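**New house rules for reporting simulated manipulation results**

2022-01-10

Starting with this issue, every simulated result that goes into a Wekar group report has to follow the same written rules. The draft went around in June and drew more comments than we expected, most of them on the reset section. Rochelle Quinlan merged the comments and the final text is in the shared folder under "Eval practice." What follows is the short version for people who run the kitchen tasks.

**Name the success test.** A report must say what the simulator checks and at what value. "Door opened" is too loose. Mekonnen and Arnia both had a door task last year, and the two numbers could not be compared. One counted any hinge movement past a small angle, and the other wanted the door held open until the end of the episode. Write down the joint, the threshold and how long the state has to hold.

**Fix the episode count before you run.** The minimum is 20 episodes per task for an internal report and 28 for anything that leaves the group. Pick the number first and put it in the run sheet. If you add episodes later, report all of them, including the early ones. Stopping when the rate looks good is not allowed.

**Keep the seeds.** List them in the report. A seed that crashes the simulator counts as a failure unless the crash can be repeated with the policy switched off. In that case log it on the Eltelar tracker and replace the seed, and say so in a footnote.

**Resets.** The arm's start pose and the object positions both have to be drawn from the ranges in the task file. Several older runs varied the objects and left the arm in one place, which made the results look better than they were. If you must fix the arm for a debugging run, mark the run "fixed start" and keep it out of the main table.

**Contact limits.** This is the part that is new for most of us. A policy that opens a door by driving a fingertip through the panel has not opened the door. The checker now logs penetration depth and contact force at every step, and any episode over the limit is a failure even if the hinge ends up in the right place. Limits are set per object in the task file. Do not raise them for a single run. If you think a limit is wrong, open a ticket and two people will look at it.

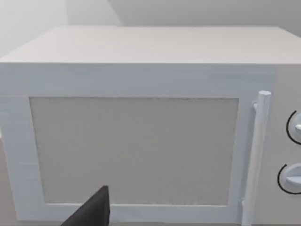
Reviewers will also watch video from now on. Choose 6 episodes at random from each task, using the script in the folder, and attach them with the report. At least one failure has to be in the set if there were any. Clips should come from the camera the policy used as input, at the same resolution, with no cropping. A second outside view is welcome but does not replace the first.

Reports already in review can finish under the old rules. Everything else moves over now. We plan to rerun 12 of the older tasks so the baseline table is usable again, and the list is posted next to the rules. If one of your tasks is on it, check that the task file still loads and that the joint names match the current assets. Send corrections to Rochelle.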